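Pello Sets March Release for Restored Cut of "Boter"

March 1, 2019
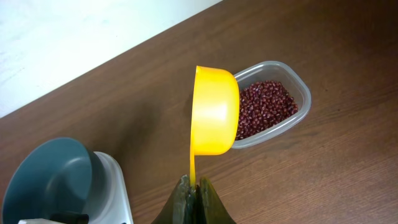

A yellow plastic measuring cup held by its handle.

Distributor Pello will release a restored version of the kitchen drama "Boter" in March, opening on 30 screens. The new version runs 4 minutes longer than the original release and replaces the mono soundtrack with a 5.1 mix.

Restoration was carried out at the Tesska lab under supervisor Hazel Tran. The camera negative was scanned at 4K, and 831 shots required manual repair, mostly for scratches and color fading in the second reel. Director Usman Kiani approved the final grade.

The added footage restores a dinner sequence with Salamatu Atinga that was removed before the first release. Subtitles have been retimed throughout.

A disc edition limited to 3000 copies will follow. It includes a commentary track by editor Selorm Abubakari. Pello has not set a price.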